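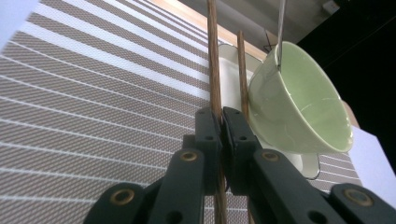

Page last changed: August, 4:10 p.m.

Lornmont Adds Striped Placemat, Saucer and Bowl to Prulell Table Setting Range

Share 14 | Comments 9

LORNMONT -- Lornmont has released the specification for its Prulell table setting, a coordinated set for one person intended for small dining tables, staff break rooms and school lunch areas. The set consists of a placemat, a square saucer, a round bowl, a metal spoon and a pair of wooden chopsticks. Orders from trade customers open in August through the Cattaneo distribution office.

Prulell was drawn up in response to requests from buyers who had been assembling single settings from unrelated product lines. Parts bought that way often differ in footprint. A saucer may be too shallow to hold a bowl steady, or a placemat may be too narrow to take the saucer and the utensils together. The new specification fixes the relation between the parts first and the dimensions of each part afterward.

"The saucer was the starting point," said Samuele Mancuso, product specification lead at Lornmont. "We settled its flat area, then the foot of the bowl, and then the width of mat needed to leave room on both sides for a hand. Color came last."

The saucer is square and white. A square outline gives the person laying the table a straight edge to line up with the edge of the mat, and it can be set down quickly without measuring. The bowl is light green and sits at the center of the saucer. Its foot is unglazed and slightly recessed, and the saucer carries a shallow well of matching diameter.

The placemat is rectangular, with fine horizontal stripes in gray, white and beige. The stripes run parallel to the long side and serve as a visual guide for placing the saucer. The mat is woven and may be wiped with a damp cloth. It should be stored flat or rolled with the stripes facing out; folding leaves a crease that is slow to relax.

Chopsticks in the set are plain wood with a light brown grain and no lacquer. Lornmont considered a coated version and set it aside after handling trials, in which participants found the bare surface easier to hold when picking up small pieces of food. Uncoated wood does require more care. Chopsticks should be hand washed, dried upright and replaced when the tips begin to splinter. They are not suitable for the dishwasher.

The handling trials were carried out on a small table with a light blue top. Each part was lifted, put down and moved to a new position on the mat, and the bowl was handled both alone and with the spoon resting inside it. Test staff recorded whether the saucer shifted on the mat and whether the bowl stayed within the well. The utensils were assessed separately, with attention to how readily each could be picked up from a flat surface.

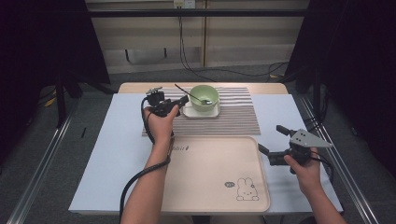

Results from the trials led to two changes. The underside of the saucer was given a slightly rougher finish, which increased its hold on the woven surface. The spoon was also shortened. In the earlier version the handle extended far enough past the rim to tip a light bowl when it was bumped from the side. The current spoon leans over the rim with less of its weight outside the bowl.

A serving tray was used with the setting during the same period. The tray is beige plastic with rounded corners and a raised rim, and it carries a simple line drawing of a rabbit. It remains a separate item and is not included in the Prulell carton. Customers have asked whether the tray will take the full setting. The bowl and saucer may be carried on it together, but the placemat should be laid on the table beforehand and the dishes moved over from the tray. Placing the mat inside the rim causes the ends to curl.

Lornmont recommends the following order when laying the set. Place the mat square to the edge of the table. Set the saucer at the center, with its front edge parallel to the stripes. Place the bowl in the well. Lay the chopsticks side by side to the right of the saucer -- or in front of it where space on the right is limited. The spoon may rest in the bowl or lie beside the chopsticks.

For group settings, allow a minimum of 60 centimeters of table width per person. On narrower tables the mats may be set edge to edge, though this leaves little clearance for serving dishes. Where trays are in use at the same table, they should be kept in front of the mats during serving and removed before the meal begins.

The first production run is limited to 1,000 sets. Each carton holds one complete setting, with the bowl and saucer separated by a molded paper insert and the chopsticks in a sleeve along the side. The insert can be recycled with ordinary paper. Cartons stack to a height of nine; stacking higher than this may compress the lower inserts and is not covered under the breakage terms.

Replacement parts will be sold individually. Trade customers may order bowls and saucers in any quantity, while chopsticks are supplied in bundles of 14 pairs. Placemats come from a different mill than the one used for earlier Lornmont linens, and small differences in the beige stripe between batches are to be expected. Buyers who need a close match across a large room should request mats from a single batch at the time of ordering.

Storage racks for the set are being made by Zirkska. The rack holds bowls and saucers in separate columns, with a slotted compartment for utensils and a flat shelf underneath for the mats. Dimensions will be sent to registered customers with the order form. The rack may be wall mounted or stood on a counter, and fixings for both arrangements are included.

Bowls and saucers are suitable for the dishwasher on a normal cycle. The spoon may be washed with them but should be placed in the utensil basket and not left in the bowl, where it can mark the glaze. Light gray marks on the inside of a bowl are usually metal transfer and can be removed with a mild cleaning paste.

Questions about specifications, replacement parts or batch matching should be sent to Samuele Mancuso at the Lornmont product office. Sample requests are handled by Cattaneo. Samples consist of one bowl, one saucer and a cut piece of placemat showing all three stripe colors, and do not need to be returned.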